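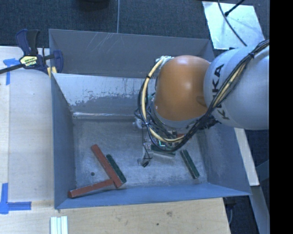
Anyone can teach it in an afternoon, Hammad Pirzada keeps telling visitors to Trerex, and he means the arm and the blocks in the metal bin. I spent my afternoon there in July. I would put it differently.

The teaching is done by remote control. You steer, the arm follows, and the computer keeps a record it will later try to copy. My first pick took 51 seconds. A red-brown block lying out on the bin floor is fair game. One that has ended up right against its neighbor is a small misery, and the steep walls don't help.

Trerex wants 80 good runs before it trains anything. I managed 23, and Rekha Thampi threw out 2 of those for what she called dithering. Fair enough, but the dithering was how I found the block.

So who is the robot learning from? A patient person on a good day, I suspect — and only the runs that somebody liked. Pirzada says the bad ones add noise. Thampi would like to keep a few of them, and she is the one who has to watch them all.

Nobody at Trerex could show me what happens when the blocks are swapped for something else. That test is planned, with no date yet.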